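Okay so the junk bin. I promised back in March that I'd deal with it, and then I didn't, and then my cousin asked to borrow a tape measure and I spent most of an evening looking for one I knew I had. So this week I finally did it!

Some background if you're new: I keep all my small stuff in one big gray bin. Tape, batteries, boxes of whatever, things that came in the mail and never got a home. My old system (the Petik drawer dividers, which I raved about on here, sorry) lasted until I bought a second kind of tape and it didn't fit. After that everything just went in the bin.

## What I'm trying now

I'm doing four groups, and I'm being pretty loose about it:

- measuring and marking
- tape and glue
- anything still in its box
- little containers with lids

I thought about ordering the Shao stacking trays but they want $281 for the full set, and I'm sorry, I could buy a whole lot of tape measures for that. Shoe boxes it is. I wrote on the ends with a marker and my handwriting gets worse with every box.

The boxed stuff is the hardest for me. I hang on to packaging forever, like I'm going to return something from two apartments ago. My new rule is that a box stays only if the thing inside goes back in it after I use it.

Tape rolls are the other problem, they never stack with anything and they roll under the couch. I'm thinking of a dowel on the closet wall, but that means drilling, and I rent.

The bin with the white tape, the yellow tape measure and that blue box all still in it:
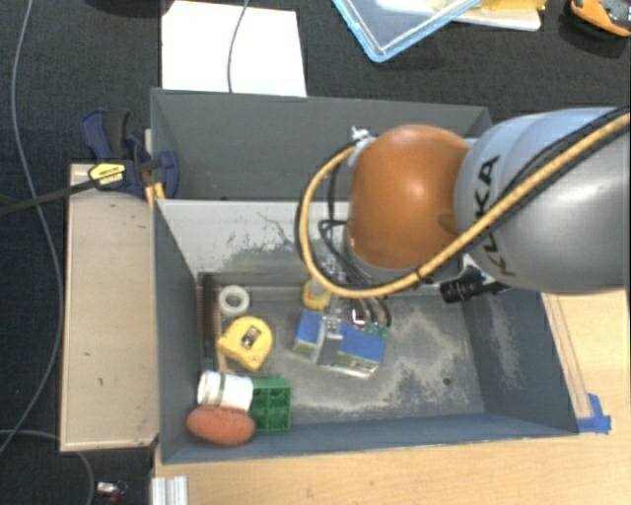

## Still to do

- find lids for the shoe boxes
- test the pens, toss the dead ones
- ask my landlord about the dowel
- the OTHER bin (hall closet, don't ask)

If you've got a way to store tape that doesn't involve a drill, leave me a comment, please!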